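Ornska Adds White Matte Table to Plakside Kitchen Furniture Series

Surface, leg frame and tray format developed for small shared kitchens

PLAKSIDE, August. Ornska today announced the addition of a large-format white table to its Plakside series of kitchen and utility furniture. The table is intended for households, teaching kitchens and staff break rooms in which one surface is used for food preparation, serving and the sorting of groceries. Orders open this month through the company's direct sales office and through Ultetti, which distributes the series to contract customers.

The Plakside series previously consisted of a narrow wall counter, a rolling cart and an open shelf unit. All three were supplied in a light gray finish with a semi-gloss topcoat. Customers using the wall counter under ceiling lighting reported glare at the working edge, and the finish was revised for the new table. The revised finish is smooth and matte, and diffuses overhead light across the surface. It will be applied to the rest of the series as existing stock is used up.

Surface and edge

The tabletop is a single continuous panel without joints, inlays or a center seam. The omission of a seam removes the main point at which flour, sugar and liquid collect on extendable tables. The top has no raised lip. Crumbs can be wiped straight over the edge into a hand or a bin, and a sheet pan can be slid off onto a cart placed alongside.

White was selected as the only color at launch. During development, darker tops were found to hide grease film and fine powder until they had dried. On the white top, residue is seen earlier and can be removed with a damp cloth. Ornska recommends a mild dish detergent for daily cleaning. Scouring powder, steel wool and solvent-based cleaners should not be used, as they polish the matte finish unevenly and leave bright patches that cannot be reversed.

The table is not a cutting surface. A board must be used with knives, and a trivet with any pan taken directly from a burner or oven.

Frame and assembly

The leg frame is supplied flat and is bolted to the underside of the top at the corners. Assembly requires 2 people and the hex key included in the hardware pack. The top should be placed face down on a blanket or on the opened shipping carton, the frame positioned, and all bolts started by hand before any of them is tightened. Bolts should be retightened after 7 days of use.

Each foot has a threaded leveler for uneven floors. The levelers are adjusted from above with the table in position. No adjustment should be made with a load on the top.

Use with trays and small goods

The table was designed for use with trays. Cho, the studio responsible for the layout work on the series, divided typical kitchen use into zones: a tray zone at one side for utensils that have been used or are about to be used, an adjacent zone for boxed and packaged goods, and a clear field across the middle and far side for work. No lines or marks are printed on the top. The zones are a recommendation and can be mirrored for left-handed users.

A round tray with a low raised rim is recommended for the utensil zone. The rim contains drips from spatulas, ladles and spoons, and is low enough for a handle to rest across it without tipping. Long utensils should be laid diagonally, which uses the full width of the tray. Plastic trays are preferred to metal ones, as they produce less noise when set down and are less likely to mark the finish. A dark tray is suggested where light-colored utensils are in use, so that they can be located quickly.

Cardboard packaging may be left on the table provided that its base is dry. Printed cardboard that has been wet can transfer ink to a matte finish. Transferred ink should be wiped off the same day.

Trial installation

Before release, tables from the pilot run were installed for 3 months in a shared kitchen in Plakside. The kitchen is used for weekday lunches and for a Saturday baking class, and its previous furniture consisted of folding tables pushed together. Over 600 meals were prepared on the pilot tables during the trial period. Tops were inspected for staining, edge wear and movement at the frame bolts.

Edge wear was limited to one corner beside a doorway, where carts had struck the panel repeatedly. The corner profile was subsequently given a larger radius, and the change is included in all production tables. Staining from turmeric and from beet juice was removed with detergent when treated within the hour. One beet stain left over a weekend remained faintly visible and was recorded as permanent. The care sheet has been amended to include both substances.

Users also asked for a hook rail along the underside of the top. The rail was not ready for the launch and is under review as a separate accessory.

Availability

The table is sold as a set comprising top, leg frame, levelers, hardware pack and care sheet. Trays, utensils and other tabletop items are not included. Replacement levelers and bolts can be ordered individually. Contract customers ordering through Ultetti may request delivery with the frame already fitted, subject to doorway clearance at the site. Surface samples are available on request and are cut from production panels.

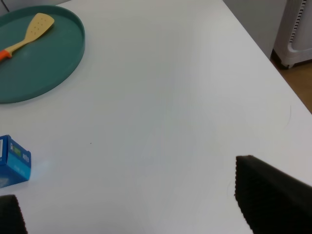 About Ornska

Ornska manufactures kitchen and utility furniture for homes, schools and workplaces. The Plakside series is designed with the Cho studio and distributed to contract customers by Ultetti. Requests for samples, care sheets and assembly instructions should be addressed to the Ornska sales office.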